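Blue throw on a beige bed, worth folding?

mossfern16
Bought the Holitz headboard, the gray one with the vertical channels. The store says to fold a throw in thirds across the bed. Does anyone really do this every morning?

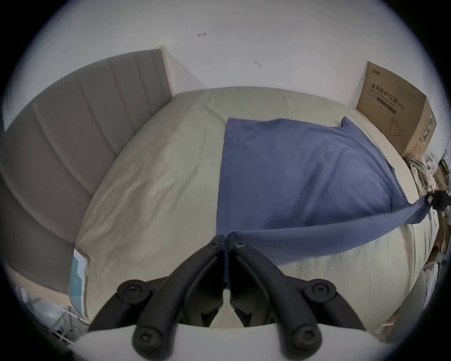
My sheets wrinkle by breakfast anyway, so I doubt a neat throw fools anybody.

dunlap_9
Disagree. Fold it over the bottom half and the wrinkles are covered.

mossfern16
Half of them. The ones up by the headboard still show.

tallyho501
Iron the sheet or live with it. I quit folding in February.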